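Review: the Bernari wrist camera bracket and fingertip kit, after a season on one bench cell

10/31/20 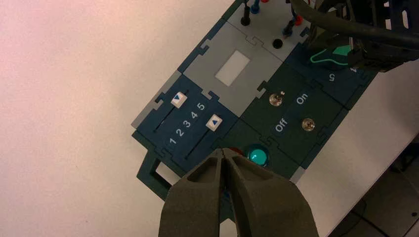
We bought the Bernari kit to replace the worn fingertips on a two-arm cell at our Dellincombe workshop. The cell spends its days on a modular electronics board: moving sliders, flipping small toggle switches, and pulling and seating banana plugs. It is fiddly work for a gripper, and the old tips had gone smooth at the ends. The kit is sold as a set of fingers, a bracket for a small wrist camera, screws, and a setup sheet. We paid for two sets, one per arm.

Fitting

The fingers go on with three screws each. The setup sheet says to allow 20 minutes per arm. The first took me over twice that, mostly because the old screws had been put in with too much thread locker and one had to be drilled out. The second arm went to plan. The new screws are a decent grade and the heads have not rounded off yet, which I can't say for the set from Fülöp that we used before.

The camera bracket is the better half of the kit. It locates on a pin, so the camera comes back to the same place when you take it off to clean the lens. With our old bracket we had to redo the camera calibration every time anyone touched it. Now I check it against the corner of the board and usually leave it alone.

The cable clip on the bracket is poor. It is too small for the cables on our arms and it pops open when the wrist turns far over. I left it off and used hook-and-loop straps. Leave enough slack at the wrist, then run the joint to both ends of its travel by hand before you turn on the power.

In use

The matte, textured fingers hold a slider knob well. The tip is narrow enough to get at a toggle without bumping the one next to it, provided the board is where the program expects it to be. The triangular opening in each finger looks like a styling choice, but it keeps the weight down and I have had no trouble with flex.

Banana plugs are harder. The fingers will pull one out cleanly if they close low on the body. If they close high, the plug tips over and jams. We lowered the grasp height for all the plug positions and slowed the last part of the approach. That was a software change and would have helped the old fingers too, so I don't give the kit credit for it.

From the wrist camera the fingers do hide whatever is right behind the tip. We take a second look from the other arm before closing on anything small.

Upkeep

I wipe the fingers with alcohol at the start of a shift and check the screws every 900 cycles. One had backed out a little at the first check, none after that. The texture shows some shine at the very tip – still usable, and I expect to change them in January. Spare fingers come only in pairs, through Prorketthorpe, and ours took longer to arrive than the website said.

Rating: 3 out of 5. The bracket alone would get a higher score. I would buy the fingers again and keep using my own straps.

We use cookies to remember your settings and to see which pages are read. By continuing to use this site you accept our use of cookies. Accept | Manage settings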